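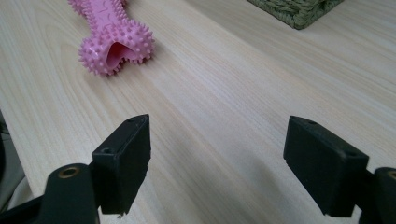 Bon, on me l'a encore demandé à la sortie du stade : comment je fais pour passer le témoin en aveugle sans rentrer dans le dos de mon équipier ? Je vous mets tout ici, comme ça j'aurai un lien à envoyer la prochaine fois (Neema, c'est surtout pour toi !).

Je cours le 4 x 200 m avec le club de Tullumstead, en deuxième position, donc je reçois ET je donne. Ça fait deux occasions de tout rater dans la même course, et croyez-moi, je les ai saisies toutes les deux plus d'une fois.

## Ce qu'il vous faut

- un témoin (un vrai, lisse, pas un rouleau de carton : la prise n'est pas la même)
- du ruban adhésif qui se décolle bien de la piste
- un équipier patient
- vos pointes, mais seulement à partir de l'étape 3

## Étape 1 : à l'arrêt

On se met l'un derrière l'autre, le receveur décalé d'une demi-foulée sur le côté. Le donneur crie « hop », le receveur envoie la main en arrière, paume vers le ciel, pouce bien écarté, et il ne bouge plus. C'est au donneur de viser ! Moi, au début, je cherchais le témoin avec les doigts comme on cherche l'interrupteur dans le noir, et Baltazar me tapait sur le poignet à chaque fois.

Le donneur pose le témoin dans la paume de haut en bas, avec le bras presque tendu, et il ne lâche que quand il sent que ça tire de l'autre côté.

## Étape 2 : en trottinant

Même chose en footing, sur une ligne droite. Gardez toujours le même mot et le même délai entre le mot et la main. Si vous recevez de la main gauche, restez sur la partie droite du couloir, et inversement, sinon vous allez vous marcher dessus.

Faites-en une dizaine, soufflez, recommencez. Si le receveur se retourne, on ne compte pas le passage.

## Étape 3 : la marque

Là, ça devient amusant. Le receveur se place au début de la zone et compte ses pieds vers l'arrière, dans la direction d'où arrive le donneur. Collez un bout de ruban : c'est votre marque. Quand le donneur passe dessus, le receveur part à fond et regarde devant lui.

On a commencé à dix-huit pieds avec Baltazar, et on est montés à vingt-deux après pas mal d'essais. Vos chiffres seront différents, ça dépend de la vitesse de chacun et aussi du vent (chez nous il souffle toujours de face dans la ligne opposée, un bonheur).

Pour régler :

- le donneur vous rentre dedans : éloignez la marque d'un pied
- il ne vous rattrape jamais : rapprochez-la d'un pied
- une fois l'un, une fois l'autre : ne touchez à rien, c'est votre départ qui n'est pas régulier

Essayez ça un peu fatigués aussi. Au bout d'un 200 m, le donneur arrive beaucoup moins vite que frais et dispo, et une marque réglée en début de séance sera trop loin en course.

## Et si ça tombe ?

Celui qui avait le témoin en dernier le ramasse, en faisant attention à ne gêner personne dans les autres couloirs. À Vurberg, en janvier, j'ai voulu ramasser celui de Bjarke Hedegaard à sa place, et on s'est cogné la tête tous les deux. Relisez quand même le règlement de votre compétition avant d'y aller.

Pour la prise d'élan du premier relayeur, je ferai une autre page quand j'aurai réussi à coincer Halfdan, c'est elle qui démarre chez nous et elle le fait bien mieux que moi.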